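Dry hands in winter, which cream?

mirel_39
My knuckles crack every March. I bought the Hirose cream, 2 tubes, and it only stings.
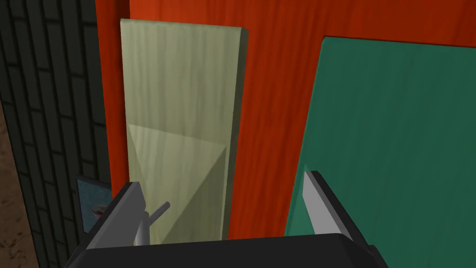
How often should I put it on?
After each hand washing, and once more before bed.

tovan317
I disagree with Hirose – too much perfume. Plenska ointment is greasy but it works for me.

mirel_39
Greasy is a problem, I type all day. Maybe I use it only at night, with cotton gloves.
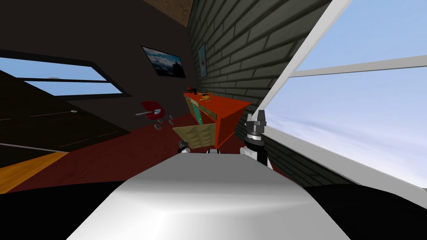
In the daytime I would then keep something light, maybe Stollau.

oklin11
Stollau did nothing for me. If the skin is bleeding, please ask a pharmacist first.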